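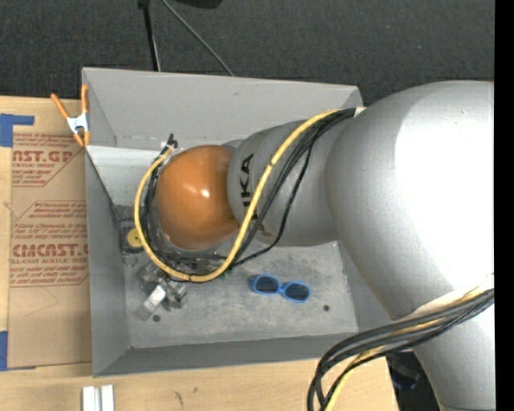
Your cables will kill this project before your code does, was Markos Sotiropoulos's remark at our first review, and I wrote it on the inside cover of my logbook in a bit of a sulk. I'd just spent most of January on the pick planner and didn't want to hear about cable ties. He was right, of course, so this report is mostly about the dressing on the arm and what I did to look after it.

The cell is called Clevau and it picks single objects out of a grey bin on a wooden tabletop. Sunglasses were my favourite test item because the lenses are shiny and the arms fold every which way. The yellow cable and the black bundle run along the outside of the arm and loop round the wrist before they get to the gripper, and that loop is where all my trouble lived.

What went wrong first

When I took over the cell it was dropping the gripper signal in the middle of a run. I logged 136 picks and lost the signal on five of them, always with the last joint turned a long way round. I swapped the input card (no change), then blamed my own code for two days — wasted, both of them. Mohandas Fernandes told me to jog the wrist slowly by hand and watch the loop instead of the screen. Sure enough, at the far end of the turn the slack was all used up and one connector was being tugged sideways.

What I changed

I took the ties off, moved the wrist to the worst position I could find in the program and dressed everything again from there. The loop came out bigger and uglier than before, but it had enough in it for the whole turn. I also put a limit on the last joint in the planner, so it now goes the short way back. That cost me a few grasps I rather liked!

The bin needed sorting as well. It used to creep along the table if a finger caught the wall, and then every pick after that was off. I marked its position and added a check to the start-up routine, which is jog to the corner, look, carry on.

Looking after it

My routine is every 50 picks: stop, wrist to the worst position, run a finger along the bundle for nicks, press the connectors home, check the ties haven't walked. It takes a few minutes and I did skip it once, before the Camacho demo, and spent the whole demo worrying.

On the last long run I did 71 picks without losing the signal. I'd like a proper guide for the bundle next, and Vandon do one that might fit, but I haven't measured up for it yet.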